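Plivholm Felt Work Mat, Dark Gray

Bench and desk mats / Plivholm / Sheet and cut sizes 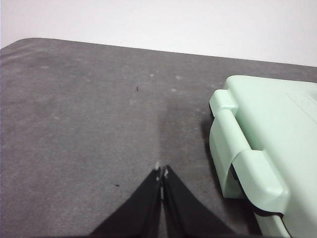 Plivholm mat in dark gray, with a mint-green plastic case at right.

The Plivholm is a soft-faced mat for benches, desks and inspection tables. It gives a matte, non-reflective working area and keeps hard-shelled items such as instrument cases, tool boxes and small housings off the tabletop. It is sold by Skolis as a single cut piece, with rounded corners, ready to lay down.

Construction

The mat is a needled felt in one layer. There is no printed grid, border stitching or backing film. Both faces are the same and the mat can be turned over when one side shows wear. The edges are cut and left unbound. Some loose fiber along the cut edge is normal in the first weeks of use and can be trimmed with scissors.

The color is dark gray throughout. Felt varies in tone with the lay of the fiber, so lighter and darker areas appear on the same piece, more so under side lighting. A lint roller evens out most of this. Lint and small crumbs show on the dark surface, and customers who need a cleaner-looking ground for photography should ask for the Kinnear smooth-face mat instead.

Specifications

Material: needled synthetic felt
Color: dark gray
Depth: 600 mm
Thickness: 2 mm
Corners: rounded
Faces: reversible
Backing: none
Stock number: Rukeo 67

Width is cut to order. State the finished width in millimeters when ordering. Depth is fixed by the roll and can be reduced but not increased.

Placement

Lay the mat on a flat, dry surface and let it rest overnight before use. Pieces arrive rolled and hold a slight curl at the ends until the fiber relaxes. Where the bench stands against a wall, the back edge can be set flush or left with a small gap for cables. The mat is not self-adhesive. On polished tops, a few strips of low-tack double-sided tape under the front edge will stop it from creeping.

Plastic cases slide easily on the felt when pushed from the side. For work that needs the case held still, use a rubber pad under it — the felt alone will not grip molded plastic.

Care

Vacuum with a brush head or use a lint roller. Lift crumbs and grit before sliding anything heavy across the mat. Spot clean with cool water and a mild detergent, blotting without rubbing. Do not machine wash, tumble dry or iron. Worn patches cannot be re-napped; turn the mat over or replace it.

Limits of use

Do not place soldering irons, hot glue guns or heated tools directly on the felt. The mat is not rated for static control and should not be used under exposed circuit boards. Oils and solvents will stain it.

Ordering

Price per piece, up to standard width: $37. Wider pieces are quoted separately. Cut pieces are not returnable unless faulty. The case shown is not included.

Questions on cut sizes go to Ailsa Lindsay at the Skolis order desk. Orders received before noon are cut the same working day.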